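3.2 Material and condition of the computers

The desktop computers in this study came from two sources. The first source was the municipal collection point at Lindholm, where households bring old equipment without payment. The second was the repair shop Skernus, which gave us machines that their owners did not want back. In total 1861 computers were registered between the two sources. From these we excluded 839 because the case was damaged or because parts had been taken out before the machine came to us. Laptops and all-in-one computers were not considered, as their construction is too different for a fair comparison.

Each computer was given a paper form. On the form we wrote the maker, the type of case, the way the side panel is fastened, and which parts can be reached without removing another part first. This last point we call free access. The term is taken from Frandsen's earlier report on the Brarelwood collection, but we use it in a more narrow meaning. In his report a part has free access also when a cable must be moved to the side. In our forms such a part is marked as blocked by cable, and it is counted separately.

For the order of removal we followed the Posine list, which has 20 steps and begins with the side panel. The list was written for office machines, and we found it suitable also for most home machines. Two steps were changed. The drives are now taken out before the power supply, and the processor is inspected in its socket before any decision is made about the motherboard.

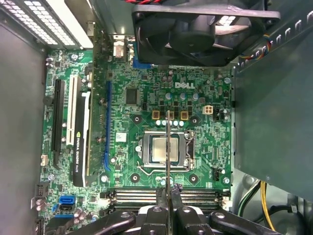
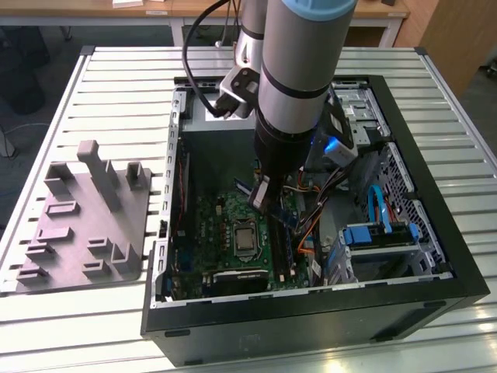
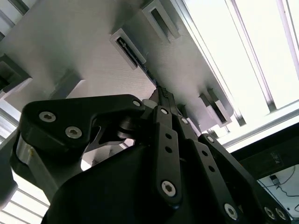 Figure 4. Work with the desktop computers. First and second: open cases with the motherboard visible. Third: the underside of a pale gray panel.

The memory modules are the parts with the highest value for reuse in relation to the time they need, and for this reason they are treated first in our analysis. In 651 of the computers the modules had free access as soon as the side panel was off. The position of the case has an influence on this result. When the tower lies on its side, as in the second picture of Figure 4, the slots are open from above, but the bundles of power wires come down next to them and must be watched during the work. We did not cut or tie such wires, as the power supply may also be reused. The drives are a different matter. A data cable that goes through the drive cage, like the bright blue one in the same picture, was always released at the drive end first. In the forms from Skernus this step is sometimes missing, and we have then used the order which Vilhjálmur Frandsen noted during his visit in June. Modules with visible damage at the contacts were set aside and are not included in the values of Section 4.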